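Ralitz, 31. Oktober 2023

Tikmont zeigt, wie wir unsere Greifzelle in Schuss halten

Hallo zusammen! Ich bin Viorica Yordanov und kümmere mich bei Tikmont um die Zelle Ulivon, also um den Tisch, den Arm, den Greifer und leider auch um alles, was an Kabeln dranhängt. Ab sofort stellen wir unseren kompletten Wartungsplan kostenlos ins Netz, und ich freu mich riesig, denn daran haben wir seit Februar geschrieben (und gestrichen, und wieder geschrieben).

Das Heft hat 30 Seiten und beginnt beim Greifer. Vor jeder Schicht fahre ich ihn einmal langsam auf und zu, schaue mir beide Finger an und wische die Auflageflächen ab. Danach kommen die Kabel dran: Arm in die äußerste Stellung, gucken, ob irgendwo was spannt oder scheuert, zurück, fertig. Dauert 5 Minuten, und ja, auch wenn es eilig ist!
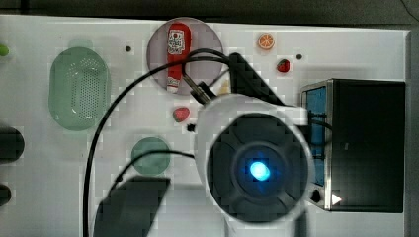
Wie oft muss der Greifer neu kalibriert werden?
Alle 400 Betriebsstunden und außerdem nach jedem Fingerwechsel.

Beim Aufbau halten wir es schlicht. Der Tisch ist weiß, darauf liegt Spielzeugessen, Erdbeeren zum Beispiel oder eine Orangenscheibe, dazu Teller und ein Sieb. Wer Teile nachlegt, drückt vorher auf Pause und bleibt mit den Händen draußen, bis der Arm steht. Das Kapitel zu den Steckverbindern stammt von Josiane Lacroix von der Firma Boyer, die uns schon beim ersten Umbau geholfen hat. Sie schreibt deutlich ordentlicher als ich.

Im Anhang gibt es noch eine Ersatzteilliste und 2 Vordrucke fürs Wartungsbuch. Die Erfahrung aus über zwei Jahren Betrieb steckt da mit drin, auch der Winter, in dem ich ständig dieselbe Schraube nachgezogen habe, bis endlich Schraubensicherung drankam.

Das Heft liegt auf der Tikmont-Seite im Bereich Ulivon. Fragen, Korrekturen und eigene Kabeltricks bitte direkt an mich, Stichwort »Greiferpflege«.

Pressekontakt: Viorica Yordanov, Tikmont, Ralitz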